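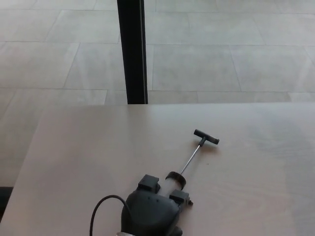
柜子送来的时候下着小雨，两个搬运工把它横着抬进门，我喊了一声，他们才把它竖过来。漆柜不能横着抬，柜门的重量全压在铰链上。年长的那个说，一路上都是这么抬的，没听见响。我说没听见响的东西多了。

随柜子来的有一个牛皮纸信封，里面是Vasconcelos拍卖行的委托单，一份打印的来历说明，还有一张支票，1000，注明是定金。委托单上写得很客气：请就该件漆柜的现状出具意见，并作“最低限度的稳定处理”。最低限度四个字下面画了线。我做这一行这些年，见过不少画线的字，通常画线的人心里已经有一个答案，希望你走到那里去，走得越像自己走去的越好。

来历说明有三页，第一页讲漆，第二页讲一个家族，第三页讲八月的一场大水。按它的说法，柜子在Jimero的一座老宅里放了四代人，从没离开过二楼的书房；大水那年一楼全淹了，书房安然无恙，所以柜子“未经任何后世修补”。我把这句话读了两遍，然后把三页纸放回信封，去烧水。

未经任何修补。一件木胎黑漆的东西，木头一年四季要胀要缩，漆皮跟着受罪，四代人里总有一个孩子拿它当过梯子，总有一个仆人拿湿布擦过它。说它修补得好，我信；说它没修过，那得先让我看看背面。

背面是干净的。太干净了，我当时想。一般柜子靠墙那面，会有蛛网的根，有墙灰，有几代人搬家时贴的签条，撕掉以后留一块颜色浅的地方。这只柜子的背板上什么也没有，木纹里嵌着一层匀匀的褐色，像茶水刷过。我用棉签蘸了点水，在最下面的角上滚了一下，棉签黄了。老灰遇水也会黄，这不说明什么。我把棉签装进小袋，写上位置。

下午拍卖行的人来电话，女声，很年轻，说话像在念稿子。她问柜子到得是否平安。我说到了，平安两个字等我看完再写。她笑了一声，说他们专家组的意见是一致的，我这边主要是走一个程序。我问专家组有谁看过背板，她说要去核实。

后来她再没有提过这件事，我也没有等。

———

我的同行里有一种人，看东西先看正面，看完就已经喜欢上了，再看别处都是替它找理由。我年轻时也是这样，吃过一次亏，一对描金的盒子，我在报告里写了“原装”，过后发现盒底垫的纸是机器造的。那份报告至今还在某个人的抽屉里，上面有我的签字。从那以后我先看背面、底面、抽屉的侧板，正面放到最后。

柜子的正面确实好看。两扇门，黑底，描金的山水，远处有一座塔，近处一条小路拐进树后面去。金已经磨得很薄，露着下面的红。磨损的地方主要在门的中部，靠近铜拉手，合情合理，手会碰到那里。门的上角也有磨损，这就让我多看了几眼。谁的手会去摸那么高的门角呢？也许开门的时候习惯推那里，也许有人每天擦。也许有人拿着一块细布，坐在灯底下，觉得那个角上太新了一点。

也许。我在本子上写的也是“也许”，后面画了个圈。

漆面上有断纹，细的，像冰裂，左边的门上密，右边的门上疏。卖东西的人最爱讲断纹，说什么纹是多少年，说得像树的年轮。我对这一套向来是听着。漆裂不裂，要看下面的灰是怎么做的，看放在哪里，旁边有没有炉子。有人把新漆器放在灶台上烘，几个冬天就有纹了，又细又匀，比真的还要讨人喜欢。左右疏密不一，倒像是一边挨着窗，这一点我替柜子记下来，算它的好处。

右边门的下沿，有一小块漆皮翘着，指甲盖大，一碰就颤。委托单上说的稳定处理，指的大概就是这里。柜子侧面还有几处虫眼，拍卖行在边上贴了小纸条，纸条上写“旧虫蛀，已不活动”。

我把纸条揭下来。胶留在漆上，还得我来去。

———

虫子的事情比较好办，虫子不写来历说明。

我在柜子底下铺了黑纸，四边压住，晚上走的时候把灯关了，门带上。如果还有活的，过些天纸上会有粉，像很细的面粉。没有粉也不能说没有虫，冬天它们懒。我跟徒弟讲过这个道理，徒弟听完说那铺纸有什么用。我说铺了纸，有粉的时候你能看见粉。这孩子后来去了Rivik，卖设备，收入比我好。

他来看我，就在铺纸后没几天，带着一只箱子。Rivik出了一种新的探头，贴在木头上，据说能听见虫子咬木头的声音，屏幕上给你画一条线，线跳起来就是有虫。一套3000，他说给我可以先用着，用得好再谈。

“要是用得不好呢？”

“那也请师傅写几句。”

“写什么？”

“写用过。”

我让他把探头贴上。屏幕上的线平着，走了半杯茶的工夫，忽然跳了一下。徒弟高兴得很，把屏幕转给我看。我问他，刚才街上是不是过了一辆货车。他说这个机器能滤掉货车。我说那你再等一辆货车来。我们就坐着等，等来一辆，线果然没动。又等来一辆，线跳了。徒弟说第二次可能真是虫子，碰巧赶上。我说可能。

他走的时候把箱子留下了。我把探头贴到墙上，贴到门框上，贴到我自己吃饭的那张桌子上，夜里它都跳。照这么说，我这间屋子早该塌了。不过我也没有把它退回去，贴在柜子侧面就那么贴着，有一根线看着总比没有多一点东西，至于多的是什么，我说不好。

———

翘起来的那块漆，我拖了好几天才动。

材料铺给我推荐一种叫Nekena的胶，说专为漆面回贴调的，不缩，不黄，将来要拆用温水就能拆。广告页上有一张曲线图，横轴是年，画到一百。我打电话去问，这胶是哪年开始卖的，那边说是前年。一百年的线，画它的人等了两年。我说那剩下的是怎么知道的，对方说是加速老化。我知道加速老化，灯照、加热、加湿，一个柜子里关几个星期，等于外面几十年。等于这两个字谁也没有亲眼见过，可是大家都用，我也用，我那些报告里引的数据，有一半是这么等于来的。

末了还是买了，500毫升的一瓶，小瓶的没有。先在一块旧漆板上试，那是我自己留的废料，贴了三处，压上小沙袋，等干透了再用温水拆。有两处拆得干干净净，第三处带下来一点灰。我又试了一遍兔皮胶，兔皮胶用了几百年，毛病大家都清楚，怕潮，招虫，夏天发臭。清楚的毛病有一个好处，就是后来的人知道该往哪里骂。

我用了兔皮胶。

翘起的漆皮要先回软，急不得，隔着一层膜用一点热，再一点热，手指在上面试着，等它自己肯往下走。它肯的时候手上有数，像一张纸叹了口气。我用一支细笔把胶送进去，就在送胶的时候，灯斜着照过来，我看见漆皮下面的断层。

一件漆器的断层像一本合着的书，从侧面看，一层一层。木头，布，粗灰，细灰，漆，再漆。我换了放大镜，看了很久，腰都直不起来。木头、灰、漆都在，灰层里有布，布的纹路是斜的。最上面那层黑漆底下，隔着一层很薄的灰白色，又是一层黑漆。下面这层黑漆上有金。

也就是说，现在的门面下面还有一张门面。

———

我没有马上告诉任何人。先把漆皮贴回去，压好，洗了手，坐在对面看那座塔。

拍卖行会怎么讲这件事，我替他们想好了。他们会说“早期重饰”，会说“层次丰富”，会找人写一篇文章，讲一个旧家族在哪一年嫌山水太旧，请匠人照着原样再画一遍，于是这只柜子等于有两条命。有人会为了两条命多出钱。也可能反过来，他们会叫我把那行字改成“局部见下层漆迹”，放在报告第四页，字小一号。两种讲法都不算撒谎，这就是它们麻烦的地方。

至于事实是什么，我手里只有指甲盖大的一块。下面那层金画的是什么，看不见。也许是同一条路，同一座塔；也许是花；也许那点金只是描的一条边，边里什么都没有。灰白色的那层可能是老匠人做的，也可能是哪个像我这样的人，在一个像这样的下午，听了材料铺的推荐刷上去的。来历说明里的那座老宅，我没有去过。Jimero我倒是路过，车站前面有一家卖烤栗子的，栗子是生的。

可是有一件事我推不开。上面那层画得不错。画路的那一笔，到树后面收得很轻，收完还往外带了一点，像那条路真的要去什么地方。造假的人一般不肯在这种地方花力气，没有人会为它付钱。我盯着那一笔，想找出一点犹豫，一点描下来的痕迹，找了一个晚上没有找到。这只能说明画的人手熟。手熟的人里好人坏人都有。

探头的线在我旁边跳了一下。外面没有车。

———

年轻的女声又来电话，说报告希望在12月6日之前拿到，图录要付印。我说有一处需要取样，再照一次X光，费用另算。她说专家组认为没有必要。我说你们专家组看过背板了吗。她停了一会儿，听得见那头有人翻纸。

“背板有什么问题吗？”她问。这一句不像念稿子。

“我不知道有没有问题。它太干净了。”

“干净也算问题？”

“算一个要问的事。”

她说她记下来。又问我本人的看法，柜子是真的还是假的，她说她就是自己想知道，不会写进去。我差一点就说了。幸好水开了，我去关火，回来以后只说，门上画的那条路画得好。

“那就是真的？”

“那就是画得好。”

她大概很失望。我年轻时打电话给我师傅，听到的也是这一类的话，当时觉得他是不敢负责任，现在我仍然觉得他有一点不敢。

———

报告我写了七页，把看见的写在左边，把猜的写在右边，中间留一条空。右边比左边长。下层漆的事写在第一页，字和别处一样大。虫眼一条，我写“未见活动迹象，观察时间不足”，黑纸上始终没有粉。背板一条，我写“表面有水溶性着色物，来源不明”。漆皮回贴用的是什么胶，浓度多少，压了多久，也都写上，给后面的人骂的时候用。

寄出之前，我把“未经任何后世修补”那句话从来历说明上抄下来，放在报告末尾，加了引号，后面没有评语。抄完觉得有点刻薄，想划掉，又没有划。

拍卖行没有回信。尾款倒是到了，一分不少，到得很快，快得我疑心他们根本没往下翻。搬运工来的那天，还是那两个人，这回是竖着抬的，年长的那个特意回头看了我一眼，让我看见他们是竖着抬的。我跟到门外，看着他们装车，用毯子裹好，绑带勒在毯子外面，一共勒得太紧，我叫他们松一扣。

图录后来我在别人那里翻到过。柜子占了一整页，照片拍得很亮，塔和路都清清楚楚。下面的文字里写着“状况报告备索”。有没有人去索，我不知道。来历说明压缩成了一段，大水还在，书房还在，“未经任何后世修补”改成了“保存状况良好”。改这几个字的人是谁，是看了报告才改的，还是因为版面放不下，我也想过几回，两种都说得通。

徒弟来取他的箱子，问我机器到底灵不灵。我说柜子搬走以后，它照样跳。

“那就是不灵。”他有点丧气。

“也可能是我屋里有虫。”

他笑起来，我没有笑。等他走了，我找出一张黑纸，铺在工作台的桌腿底下，四边压好，关灯，把门带上。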